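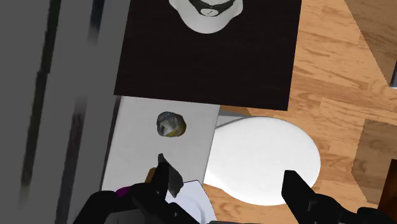

*A rendered room in the simulator, with the gripper's two fingers spread wide in the foreground and a small gray object with a yellow rim on the pale panel ahead. The gray surface at left is smeared by motion blur.*

**Skorkley lab cuts missed grasps by training on blurred views**

SKORKLEY, 11 February 2023 – Researchers at the Atora lab in Skorkley say a robot arm trained in simulation picks up small household objects more reliably when the training pictures include the blur that comes from the arm's own movement.

In tests in rooms the software had not been trained on, the share of failed grasps fell from 36 percent to 22 percent, according to a report the lab released this week. The change was made only to the training pictures. The arm, the gripper and the control software stayed the same.

The method is called Ocampo. It was developed by Renata Cisternas, who leads the lab's manipulation group, and Lambros Spanos, who wrote most of the rendering code.

"We had been training on sharp pictures because sharp pictures are what a renderer gives you," Cisternas said. "The camera on a moving arm doesn't give you that. We wanted to know how much it mattered, and it mattered more than I expected."

Simulated training is common in robotics. A simulator can set up a room, drop objects into it, let a virtual arm try to pick something up, and start over when the attempt fails. It can do this day and night without wearing out a motor. The trouble comes when software trained this way is moved to new settings, where the light, the furniture and the camera's behavior are different from what it has learned to expect.

Many groups deal with this by changing colors and lighting at random during training. The Atora group did that too. Cisternas said it helped with unfamiliar furniture but did little for one kind of mistake that kept coming back. The arm would start toward an object, turn partway, and then close its fingers short of the target or off to one side.

Spanos went through recordings of the failed attempts last April and noticed that many of the errors began during a turn. In those moments, things near the camera were smeared while things farther away stayed fairly sharp. The software seemed to treat the smeared parts as if they were objects with soft edges, and it changed its path to stay clear of them.

"It was steering around a wall that was nowhere near the gripper," Spanos said. "Once I knew what to look for I found the same thing in one recording after another."

**How it works**

Ocampo adds blur to the rendered pictures based on the speed of the arm and the distance to each surface. A cabinet side passing close to the camera gets long streaks. A floor seen from farther away gets less. An object straight ahead, in the direction of travel, may get almost none.

The group says this is different from applying the same blur to a whole picture, which it also tried. Uniform blur made the results slightly worse than no blur at all. Cisternas said the likely reason is that it hides the target along with everything else, so the software learns to do without detail it will need in the last part of the reach.

The second part of the method has to do with timing. During training, the software is asked at each step to say how sure it is of the target's position. When it is unsure, it can slow the arm down before going on. Slowing down costs time, and the training score takes a small amount off for it. The software has to work out when a slower approach is worth the cost.

In practice, Spanos said, the arm moves at full speed through most of the reach and slows near the end, or just after a sharp turn. The lab did not program that pattern directly.

The rooms were built in Drarilitz, a simulator the lab has used for several years. They include wooden floors, dark tabletops, pale panels and steps, and they are cluttered on purpose. Bowls and dishes may sit partly under furniture. Small items may end up beside the fingers or between them, where they block part of the view. The gripper itself also covers a good part of the picture, and the software has to learn which dark shapes belong to the arm.

"Early on we kept the rooms tidy, and the results looked great," Cisternas said. "Then we put in clutter and they didn't look great. We've kept the clutter ever since."

**The tests**

Six rooms were kept out of training and used only for testing. The arm was given a target in each attempt and had to reach it, close the fingers and lift. An attempt counted as a failure if the object was not lifted, if it was dropped, or if the gripper struck a piece of furniture hard enough to stop the run.

The lab compared Ocampo with its own earlier training setup, which used sharp pictures and random changes in lighting and color. Both versions were given the same starting positions and the same targets.

Most of the improvement came from attempts that required a turn. When the arm could go straight to the object, the two versions did nearly as well as each other. The report says collisions with furniture also went down, though by a smaller amount, and that dropped objects were as frequent as before.

Cisternas said the last point was not a surprise. Dropping an object has more to do with how the fingers meet its surface, and the method does nothing about that. Small objects with uneven tops were among the hardest for both versions. The fingers often reached them in the right place and then lost hold during the lift.

The group also tested the two parts of the method separately. Blur alone gave the larger share of the gain. Letting the arm slow down without training on blur gave only a little, and it made attempts longer. Used together, they did better than either one alone, and the average attempt took slightly more time than with the earlier setup.

**Limits**

All the results in the report are from simulation. The lab has started trials with two physical arms in Skorkley, and those are not far enough along to report, Cisternas said. She cautioned against reading the failure rate as a forecast for a real kitchen or workshop.

"The blur in our renderer is a model of blur," she said. "A real camera has its own shutter and its own noise, and it heats up. We think the lesson carries over. We haven't shown that it does."

The report lists other gaps. The furniture in the test rooms did not move. Nothing in the rooms was transparent, and the lighting in each room stayed the same for the length of an attempt. The method also needs to know how fast the arm is moving at every step, and a low-cost arm without good joint sensors might not supply that reliably.

Training took longer as well. Rendering blur that depends on distance means drawing each picture several times and blending the results. Spanos said he cut much of the added cost by drawing the extra passes only for parts of the room close to the camera, where the streaks are longest. He is working on a version that skips the extra passes when the arm is nearly still.

One result the group has not explained is a difference between the left and right sides of the picture. The version trained on sharp pictures made more errors when the blurred surface was on the left. Ocampo reduced the difference but did not remove it. Spanos suspects that the starting positions in training were slightly uneven, with more turns in one direction, and he plans to repeat part of the training with the rooms mirrored.

**What comes next**

The lab intends to release the blur code and the layouts of the six test rooms so that other groups can run the same comparison. The training rooms will follow once the group has sorted out the rights to some of the furniture models.

The physical trials will use the same kinds of targets as the simulated ones. Cisternas said the arms will first be run at reduced speed, with the software's slowing feature turned off, so the group can check the camera blur against what the renderer predicts. Only after that will the full method be tried.

Spanos is also looking at whether blur could be useful as information. Since nearby surfaces streak more than distant ones, a blurred picture says something about distance that a single sharp picture does not. He has run a few early tests in which the software estimates distance from the streaks, and said the results were mixed.

Cisternas said the group would decide on the order of the next experiments after the first physical trials are finished in April.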